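Forums > Household > Laundry and Linen

We use cookies to keep you logged in. Accept / Manage

Reading time: 2 minutes

Folding thin cloths: thirds or quarters?

clevaslow_40
Thin plain pink cloth, stitched hem. I fold in quarters and the creases set hard. Flat on the green mat:
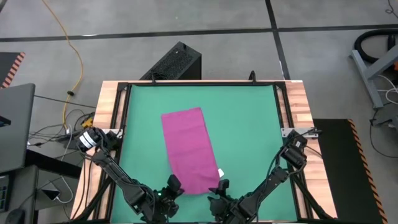 Pink cloth on the mat, tag at the near right.

p_dimitriou
Quarters put two creases across each other at the centre. Thirds one way, then in half, and the stack lies flatter.

areti66
Disagree. Thirds need measuring. Quarters only need the corners matched, and a cool iron deals with the rest.

clevaslow_40
Close view of the creases, near the tagged corner:
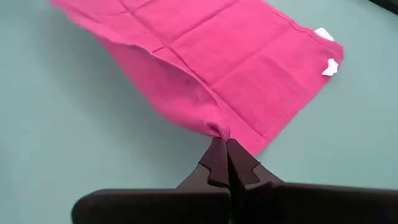 Fold lines crossing; hem slightly wavy.

p_dimitriou
The hem is puckered towards the corner. Match edges from the middle of the hem and ignore the corner.

areti66
Or unpick the tags. Two at one corner is excess bulk.

g_cirillo
Keep the tags, they carry the wash temperature. Mine go through at 40. My order:

1. Gather the cloth lengthways and take hold of both ends.

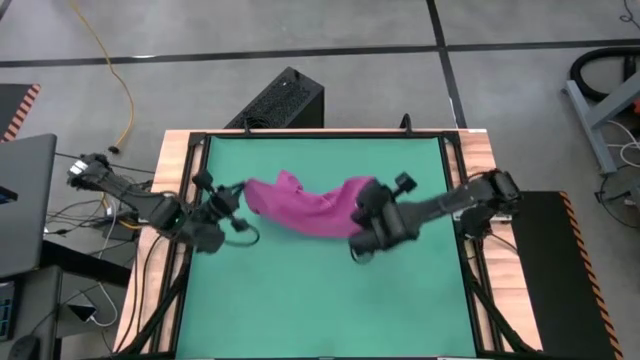
2. Pull gently along the length, then lay it down and smooth outwards.

3. Fold. Thirds.

areti66
Still quarters.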